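Packaging Materials and Parcel Handling
Course handout, Unit 6: Flexible mailers and thin-film bags

Reading before class: the Stondent notes on polyolefin films, sections on density and crystallinity. Bring the film sample envelope handed out in Unit 5.

6.1 Scope

The unit covers flexible shipping packaging made from polyethylene film: plain mailers, padded mailers, and thin carrier bags reused as void fill. Rigid and corrugated packaging was treated in Units 2 through 4 and is referred to only where the comparison is useful. Paper mailers are left for Unit 7.

A flexible mailer has no stacking strength of its own. Any compressive load placed on it passes directly to the contents. The designer therefore specifies a film for tear, puncture, and seal performance, and treats compression as a property of the product being shipped.

6.2 Film grades

Low-density polyethylene (LDPE) is a branched polymer. The branches keep the chains from packing closely, which gives a soft, fairly clear film with good seal behavior and moderate strength. Linear low-density polyethylene (LLDPE) has short, regular side branches and no long ones. It stretches further before breaking and resists puncture better at the same thickness. High-density polyethylene (HDPE) has very few branches, crystallizes more fully, and gives a stiffer, hazier film that crackles when handled.

Most mailers are coextruded. A common arrangement is three layers: an outer layer chosen for printing, a core that may contain recycled resin, and an inner layer that is darker to hide the contents. The inner and outer layers need not be the same thickness.

Pigment has a mechanical cost. Titanium dioxide (white) and carbon black (gray or black) are both added as masterbatch, and a badly dispersed masterbatch leaves small lumps that act as starting points for tears. When a sample tears at an unexpectedly low load, look at the torn edge under the hand lens before blaming the resin.

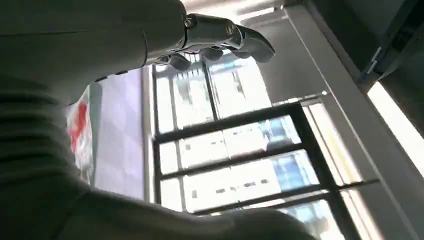

Fig. 6-1. Arm and metallic hand, from below.

6.3 Orientation

Blown film is drawn in two directions: along the machine (MD) by the take-up rollers, and across it (TD) by the air inside the bubble. The ratio between the two draws decides how the film tears. A film drawn mostly along the machine splits easily in that direction and resists tearing across it. Grocery-weight HDPE is the usual classroom case.

The blow-up ratio (BUR) is the final bubble diameter divided by the die diameter. To find it from a finished tube, measure the lay-flat width W and use

BUR = 2W / (π × D)

where D is the die diameter in the same units. The lay-flat width is half the circumference of the tube, hence the factor of two.

Worked case. The Ulavitz line runs a lay-flat width of 611 mm from a die of 251 mm.

BUR = (2 × 611) / (3.1416 × 251) = 1222 / 788.5 = 1.55

The result is low. A film made at this ratio will have noticeably weaker resistance to splitting along the machine direction, and mailers cut from it should be laid out so that the side seams do not run parallel to the most heavily loaded fold.

6.4 Seals

Three seal types appear on mailers:

Side weld. A hot knife cuts and seals in one motion. Fast and cheap. The bead is narrow and fails by peeling or by tearing right beside the bead.

Bottom seal. A flat bar seals across the tube, and a separate blade cuts. Wider than a side weld and more tolerant of dirt.

Closure strip. A band of pressure-sensitive adhesive under a release liner, applied at the flap. Strength depends on film surface, temperature at closing, and the time allowed before the parcel is handled.

Seal strength is reported as force per unit width. State the width, the angle of pull, and the rate of pull with every figure; a value without them cannot be compared with anything. Note also where the specimen failed. A seal that holds while the film next to it tears is a different result from a seal that peels open, even when the two peak loads are equal.

Common faults at the seal are wrinkles, channel leaks, and burn-through. Wrinkles are the most frequent and usually come from uneven web tension ahead of the bar. 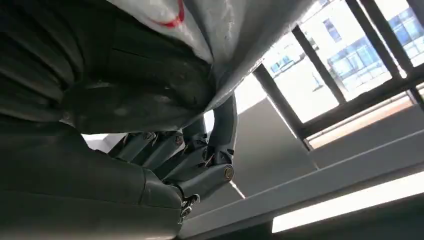
6.5 CREASES, FOLDS AND TRAPPED AIR

A thin film under no tension has almost no bending stiffness and takes whatever shape the contents and the last contact gave it. Bending stiffness rises with the cube of thickness, so doubling the gauge makes the film eight times as stiff in bending while using only twice the resin. Doubling also roughly doubles the load needed to stretch it.

Folds matter for three practical reasons. A label placed over a fold scans poorly. A crease that has been worked back and forth whitens and loses strength, HDPE sooner than LLDPE. And a folded bag has no fixed outline, so its listed dimensions describe the flat, empty bag only.

Trapped air raises the height of a packed mailer and lets it shift in a stack. The simple remedy is to press the air out before the flap is closed. Where mailers are closed by machine, a pinhole vent is punched near the flap. The vent should be kept away from the seal area and should not be counted as a perforation for tear purposes unless it lies within 8 mm of a fold.

6.6 Void fill

Crumpled film is a poor cushion. It recovers little after the first compression, and its resistance changes with how tightly it was packed by hand. It is acceptable for keeping a light item from sliding inside a larger container. It is not acceptable as the only protection for glass, ceramics, or anything with a projecting part.

Air pillows perform better per gram but fail all at once when punctured. The Grultdale method (handout 6B) gives a quick ranking of fill materials using a drop weight and a ruler. Treat its results as a ranking only.

6.7 Printing and marking

Polyethylene has low surface energy, and ink will not wet it without treatment. Corona treatment raises the surface energy for a limited time. Treated film held too long in storage loses part of the effect and may need a second pass before printing. Slip additives, which migrate to the surface during storage, make this worse.

The tape test is the standard shop check: apply tape over the print, pull it off sharply, and look at the tape. Record the result as none, slight, partial, or full transfer. Test large solid areas separately from fine lettering.

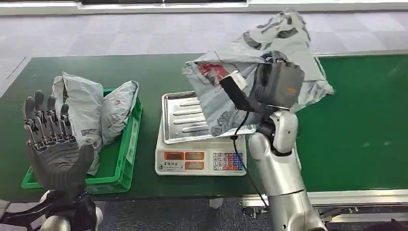 Department of Packaging and Materials Handling

6.8 Laboratory exercise

Work in pairs. Each pair receives one sheet of LDPE and one of HDPE, both unprinted.

1. Mark the machine direction on each sheet. If it is not marked on the roll, tear a corner both ways; the straighter tear usually follows MD.
2. Cut six strips from each sheet, half along MD and half along TD. Use the template and a fresh blade. A nicked edge spoils the strip.
3. Measure thickness at both ends and the middle. Discard any strip that is visibly uneven.
4. Pull each strip in the Urbańczyk tester at the setting written on the card. Record peak load and elongation at break.
5. Seal the leftover pieces at the bench sealer, let them cool fully, and pull one seal from each material. Record the type of failure.

Report both directions separately — an average of MD and TD is not a property of the film.

6.9 Problems

P1. A tube has a lay-flat width of 500 mm and was blown from a 150 mm die. Find the blow-up ratio and compare it with the worked case in 6.3.

P2. A mailer is redesigned at two-thirds of its original thickness in the same resin. By what factor does the bending stiffness change?

P3. Two seals have the same peak load. One peeled, and the other broke in the film beside the seal. State which result tells you more about the seal itself, and why.

P4. A printed film passes the tape test in March and fails in July. List two possible causes and one check for each.

Written answers go to Wanda Sobczak before the Unit 7 lecture. Show units at every step.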